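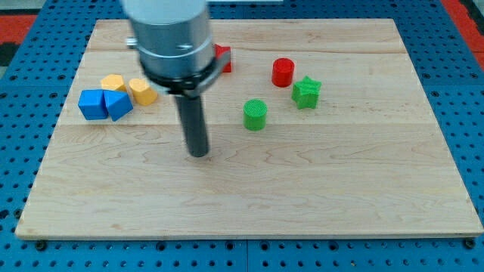 How Local Bands Announce a New Release
Project report by Alper Başaran
Media Studies, Surkdale College

For this project I looked at how small acts tell their listeners that a new record is coming. I followed three acts from the Getthorpe area: the folk duo Flingate, the singer Güneş, and a punk group called Surkdale Road. I read their public posts from the winter up to 10th March and handed out a short survey at two shows.

I got 33 surveys back. I had printed 40, so the return was better than I expected. The question I cared about most was where people first heard about a new song. Most named a post by the band itself. A smaller group said a friend had told them, and a few said they only found out at the show.

Güneş posted the most. She shared short clips of unfinished songs and let people vote on the title of her EP. Flingate did almost the opposite – one post with the cover and the date, then silence until release day. Their launch show at the Getthorpe library hall still drew about 300 people, but it was free and a school choir sang first, so I can't say how much the post had to do with it.

Surkdale Road put their date back to April and didn't explain why. Two people wrote on the survey that this annoyed them.

The main weakness is that I only asked people who were already at a show. I would also drop question four, which several people read the wrong way.

Recent projects
Who Still Buys CDs?
Running a School Radio Hour
Cover Songs and Copyright
Poster Design for Small Venues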